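Labelling the tall boxes

20 Sep 2023

I have been meaning to write up the packing for a while, mainly so that I remember what we did when it comes round again in November. If you come here for the garden you may want to skip this one.

The background is that Gleice Guerra and I send out hanging lamps under the name Namumar. It is a small business and the lamps go in tall brown cardboard boxes, which are a nuisance to store and a nuisance to carry but are the right shape for the lamp. There were 27 to label for this order. Cleiton Fontes used to do all of it for us before he moved, and I never paid much attention to how he did it. I wish I had.

The flat part of the job is fine. The boxes come folded, you square them up and tape the bottom, then the lamp goes in with its flex wrapped in tissue, then the top gets taped. We use Beltano tape, the wide one. I tried a cheaper roll in the spring and it lifted at the corners within a week, so we are back to paying for the good stuff.

Labelling is the slow part. I do it on the white worktop, the one with the marble pattern, as it's at a height where I don't have to bend. I stand the box up on its narrow end and put the label on the upper part of the front, in the middle. I started off laying the boxes down, which made it easier to press the label flat, but then I kept putting it on at a slant and not noticing until the box was upright.
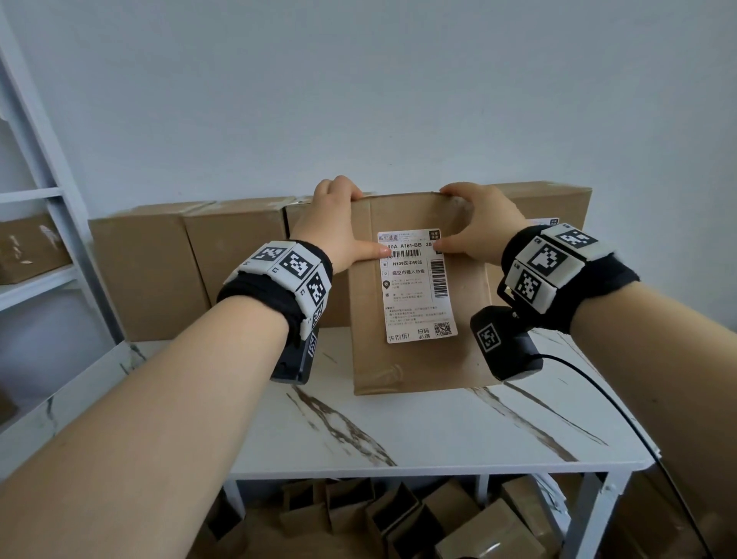

A few of the boxes had picked up creases lower down. I went back and forth over whether to swap those out. Gleice said to leave them, as the creases don't affect the lamp and we would only be throwing away sound cardboard. I did change one where the bottom had gone soft, and put the old one aside for the compost.

The labels are in Chinese and I don't read it, apart from the odd word Gleice has taught me. There is one bit in bold at the bottom, 先别拆, that means don't open it yet. I like that. I have started saying it to my sister about birthday presents. The rest is barcodes, a QR code and a lot of very fine print.

They come joined in a strip and you have to get each one off its backing without folding it over on itself. I ruined 3 before I worked out a way of doing it. I bend the top edge back slightly with my thumb, wait for the backing to come away, and then pull slowly with both hands kept level. If one hand goes ahead of the other the label wrinkles and it will not smooth out again. Short nails do not help. Gleice does it in one go while talking, and has never been able to tell me how.

As each box was finished I stood it against the wall with the others. I tried to keep the labels facing out so I could see at once which ones still needed doing, and I mostly managed it. Smaller parcels go on the white metal shelving to the left of the worktop. We bought that second hand when Bundgaard, the shoe shop on the corner, closed down, and it has been the best thing in the room ever since. The uprights have slots, so the shelves can be moved up and down, though I have only done that once and I trapped a finger.

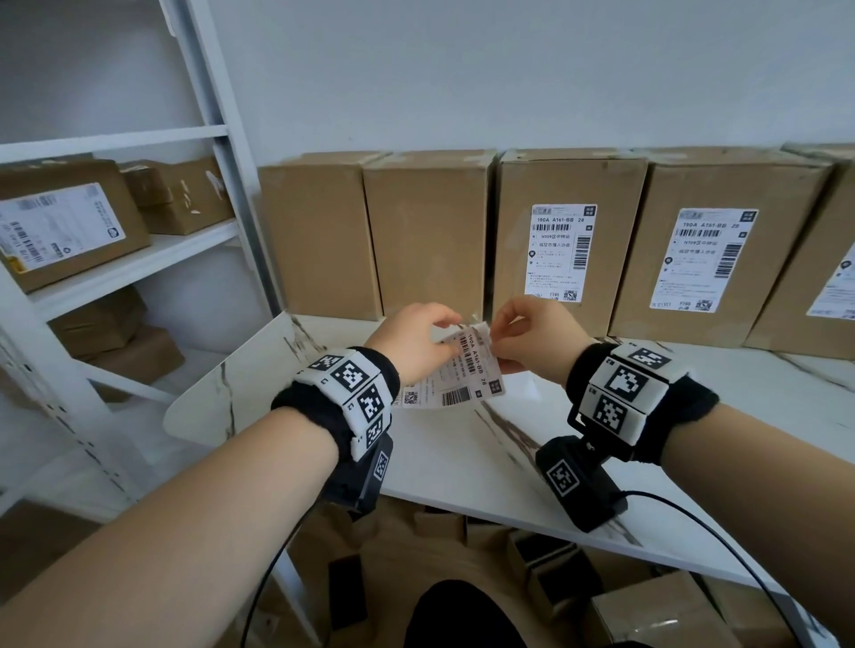
Peeling a label at the worktop. Tall boxes along the wall behind, shelving on the left.

We stopped at one for lunch. It was soup from Fudo over the road, which has gone up again, and the bread was smaller. I swept the floor while Gleice rang the courier to ask about collection. They wanted everything by the door by four, so there was less time than I had planned for.

In the afternoon I tried pulling out a longer length of the strip before I started, to save going back for each label. It was quicker for the first few. After that the loose end kept curling under and I was spending as much time holding it out of the way as I was saving. There were 68 labels on it to begin with, far more than we needed. 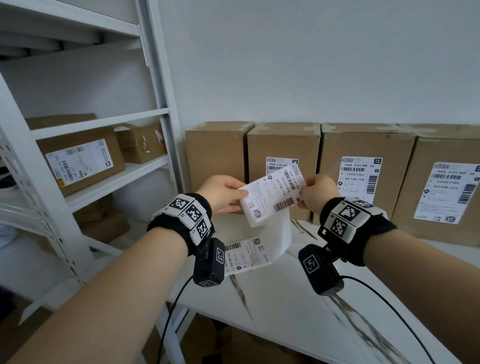
What I ended up doing was cutting the strip into lengths of six and laying them face down in a pile at the end of the worktop. It's what Cleiton did, now that I think of it. I rang him in the evening to tell him and he said yes, he had shown me that, twice.

We were done at ten to four. My back was all right but my thumbs were sore, and there was backing paper all over the place, including stuck to my sleeve when I got home.

For November I need to order more tape, ask whether the labels can come as separate sheets, and find a better place for the boxes that aren't folded up yet. I would also like a stool. Gleice thinks there is one in her mother's garage, and she is going to look when she is next over there.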